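We use cookies to remember your settings and count visits. Accept | Manage choices

About Prinham Soccer Notes

Most soccer coverage runs on things people would like to be true. A striker is "close" to a move. A hamstring is "responding well." A coach has "the full backing" of a board that will fire him by April. We started Prinham because we had read enough of it, and we doubted that anyone writing it believed much of it either.

We follow 30 clubs, mostly in the lower divisions, where one injury can sink a season and the press box is half empty. Last season we logged 136 transfer rumors about those clubs and went back to each one after the window closed. We still publish the full list, including the ones we fell for ourselves.

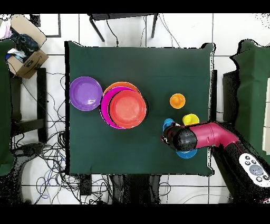 Plates and an orange cup on the green tablecloth.

Our injury pages come from Dretus, a small database we built and still don't fully trust. It holds over 300 layoffs, with the return date the club gave and the date the player next started a match. Clubs tend to guess early. We don't know if that is hope, bad medicine or a way to keep the next opponent guessing, and we are wary of anyone who says they do.

The Tukus ratings are another matter. Readers like them – we are less sure. A number beside a left back's name looks more solid than it is, so we print the minutes played next to it and leave out anybody with too few.

The site is owned by Ivanov Press, which also pays for the servers. It doesn't see match reports before they go up. You have only our word for that, so read us the way we read everyone else.

We take no money from betting companies, agents or clubs. Corrections go at the top of the page and stay there.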